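Pre-Session Table Check for Our Hendby Campaign, With My Comments

I run a homebrew fantasy game set in the port city of Hendby, and after one too many evenings that stopped dead while I hunted for a stat block, I wrote myself a checklist. Players kept asking for it, so I'm putting it up. It covers the creatures, the room and the safety tools, and I go through it the afternoon before we play. My notes are under each item. Borrow what you like!

PART ONE: THE MONSTERS

1. Every templated creature has been rebuilt from its base creature.
Status: done, mostly.
I'm bad about this one. I slap a template on a bandit, change the type, bump the Strength, and forget the hit dice. Then somebody casts a spell that cares about hit dice and I'm doing math out loud. The Renel Husks are all finished now (a husk is any humanoid left too long in the Renel marshes, and it keeps its old feats but loses its languages). The husk ogre still needs a proper Will save.

2. Experience awards add up.
Status: done.
Husk bandit is worth 60, the marsh caller is worth 500, and the big one at the end is worth 1000 if they beat it or talk it down. Yes, talking it down counts. I got asked that twice last time.

3. Special attacks have a save, a range and a duration written on the card.
Status: failed, then fixed.
The marsh caller's Drowning Song had a save and a range and no duration at all. As written, it lasted forever - which would have been a rough night for the bard. It's three rounds now.

4. At least one fight can be run away from.
Status: done.
The flooded chapel has a back stair. I used to forget exits completely, and my players used to die in very small rooms.

PART TWO: THE TABLE

5. Surface cleared and wiped before the battle mat goes down.
Status: needs work.
Crumbs under a vinyl mat make little bumps and the minis lean. I do a dry pass first and then a damp cloth, and I check for snack wrappers while I'm down there.
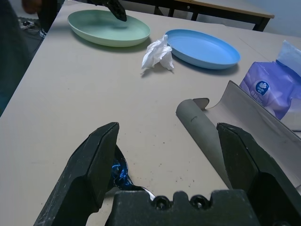
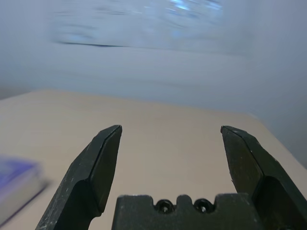
6. Drinks have lids, or they live on the side shelf.
Status: done.
We lost a hand-drawn map of Motaung to a root beer in our second session. The whole eastern district is brown now. I decided it was a plague quarter and it has turned into one of the better places in the setting, but I'd still like the next map to survive.

7. Walking path to the door and the bathroom is clear.
Status: done.
Backpacks go under the bench. Extension cord gets taped flat. I tripped on it once holding a full box of dice and I was finding d4s with my feet for weeks.

8. Candles are the battery kind.
Status: done.
Real ones looked great and dripped on the rulebook. Page 79 is permanently stuck to its neighbor, and of course that's the grappling rules.

PART THREE: THE PEOPLE

9. Content list is up to date and I've read it again.
Status: done.
Our list has hard lines and fade-to-black items. The husks come close to one of the body horror lines, so I changed how the turning works: it happens off screen, it's slow, and no player character can be turned without that player saying yes to me beforehand. I also took captives out of the chapel. The plot didn't need them, and it's a creepy enough building already.

10. Pause card is on the table where everyone can reach it.
Status: done.
Ours is a plain index card with a big X on it. Touch it, we stop, we skip ahead, and you don't owe us a reason. I've used it myself as the DM, by the way! I was describing a spider nest and talked myself into feeling sick.

11. Break is planned.
Status: needs work.
I always say we'll break after the second encounter and then I get excited and keep going. Next time I'm setting a phone alarm for 8:30 pm and sticking to it.

12. New player has a character that can do something on turn one.
Status: open.
Our new player wants a warden from Rurnola, which is a country I've named and nothing else. I need a god, a local weapon and two paragraphs of history before we sit down. If she shows up with her own ideas I'll happily steal all of them.

STILL OPEN BEFORE NEXT SESSION

Will save for the husk ogre
Rurnola write-up
Phone alarm
Replacement map of Motaung, in waterproof ink this time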